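Family message board in the kitchen: does anybody still keep one?
Lindthorpe Neighbors Forum > Home and Family > General chat

marigold_porch wrote:
Hello all, I hope everyone is keeping warm. I've been turning this over for a week or two and would love to hear from other households. 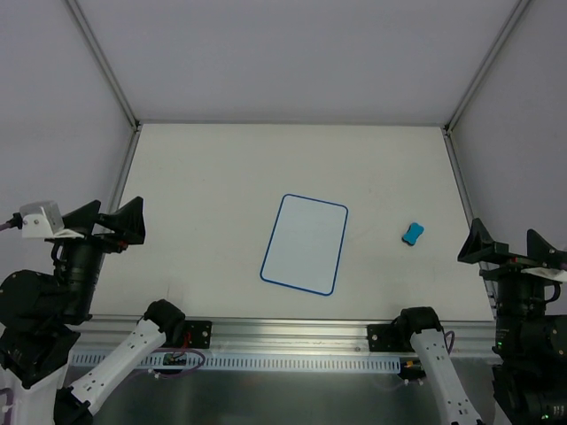 Small whiteboard, blue border, nothing on it yet.

When I was growing up my mother kept a board by the back door, and the whole life of the house went across it. Dentist, piano, who owed who a turn at the dishes, "call your aunt." When she moved out to Pullport she took it with her, and I believe the ghost of my brother's 1980s baseball schedule is still on it if you tilt it to the light.

We have two teenagers and a grandfather living with us now, and we are forever missing each other. My husband says we should all use the calendar on our phones like normal people. I say Grandpa is never going to look at a phone calendar, and I'm not sure the kids do either. So I'd like to try a board again, a small one, by the refrigerator. What do you put on yours? Who gets to write on it? And how do you keep it from turning into one long list of chores with my handwriting all over it, which I can see coming a mile off?

bramble77 wrote:
Oh, I love this question! We have had a board since our oldest started kindergarten (she's 12 now) and I'd be lost without it. My best advice is to keep it to this week only. The minute you start putting next month on there it gets crowded, people stop reading it, and then you may as well not have one. Ours has the days down the left side and a strip along the bottom where anybody can write anything. The strip is the part they come to read, if I'm truthful. There's been a running argument down there since September over whether a hot dog is a sandwich, and my mother-in-law has joined in.

old_ferry_road wrote:
I'm going to be the grump and side with your husband. We did the board for years and every single fight in our house began with "well, it was on the board." It's on the wall in the kitchen and you're at the grocery store wondering whether practice is at four or at five. A phone goes where you go. We put everything on a shared calendar, gave each person a color, and it has been very peaceful ever since. I do understand about Grandpa. My dad got a printed page every Sunday night, taped to his bathroom mirror, and that suited him fine.

bramble77 wrote:
But then you're printing a page every Sunday, Ferry! That's a board with extra steps :)

old_ferry_road wrote:
It's one page, and it takes me a minute. I will not be moved.

Yu-na Yeon wrote:
Hi everyone, I don't post much but this one is close to my heart. I grew up with both my grandparents in the house, and my grandmother did not read much English, so our board was half words and half little drawings. A tooth meant the dentist. A fish meant my uncle was coming to supper (he always brought fish, whether or not you wanted any). I still draw a fish on mine when he visits, and my own kids think that's simply how you write his name.

Marigold, on your chores worry, my suggestion would be to let Grandpa be in charge of it. Give him the marker. In our house my grandfather wrote up the week after breakfast on Monday, and everybody had to go and tell him their plans out loud. He got a visit from each of us that way, and I think now that he liked the visits a good deal more than the writing.

quilt_and_kettle wrote:
That's lovely, Yu-na, I got a bit teary over the fish.

Practical note from me: buy decent markers and put the eraser on a string. Ours walked off within five days and we wiped the board with socks for a year. And if old writing won't come off, go over it with a fresh marker and wipe it right away. Works most times.

I will say Ferry has a point about the grocery store. I take a picture of ours on my way out the door. Best of both, to my mind, although my daughter tells me it's the most middle-aged thing I do.

old_ferry_road wrote:
I'll accept the photograph as a compromise. Grudgingly.

marigold_porch wrote:
You are all so kind, and I've read every one of these out loud at the table. Grandpa has heard Yu-na's idea and says he'll take the job provided he can use the green marker and no other. My husband is keeping his phone calendar, which is fine, and he can go and report to Grandpa like the rest of us. We're starting Monday. My son has already asked if he can have the bottom strip for drawing sharks, so I suppose that's settled too. Bramble, how wide do you make yours?

bramble77 wrote:
Two fingers! Any wider and the sharks will take over Thursday.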